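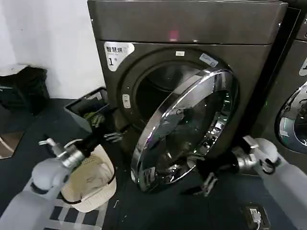

Okabe Dumpling Evenings – Frequently Asked Questions

What is a dumpling evening?
It is a small cooking class in Lellton where we make dumplings together and then eat them at one long table. The class starts at 6 pm every Friday and takes three hours.

Who is teaching?
Hyun-seo Son teaches the Korean mandu, and Samina Mengal teaches the steamed ones with spiced lamb. They change from week to week, so please look at the calendar before you book.

Do I need to know how to cook?
No. If you can hold a spoon, you can fold a dumpling. The first four or five will look strange and they taste the same.

How many dumplings does each person make?
Each guest makes 24. Most people eat the half of them in the class and carry the rest home. Please bring a flat box with a lid, the deep ones make the dumplings stick together.

What is the price?
The price is 54 dollars for one person, with all ingredients and tea. Wine is not included, but you may bring your own bottle.

I don't eat meat. Can I come?
Yes, of course. We prepare a filling of tofu, glass noodles and garlic chives. Write "no meat" in your booking – we cannot make this filling on the same evening if we don't know.

Is there a gluten-free dough?
Not at the moment. We tried with rice flour in October and the dough was breaking in the steamer. We will try again.

Can I bring my children?
Children from eight years are welcome with an adult. They pay the same price and have their own place at the table.

How do I keep the dumplings at home?
Put them on a tray with flour, not touching each other, and freeze them for two hours. After this you can move them to a bag. Cook them directly from frozen and add two minutes.

What if I must cancel?
Tell us four days before and you get all the money back. Later than this, you can give your place to a friend.

Where do I park?
Behind the building, entrance from Grokach Street. Bus 17 also stops at the corner.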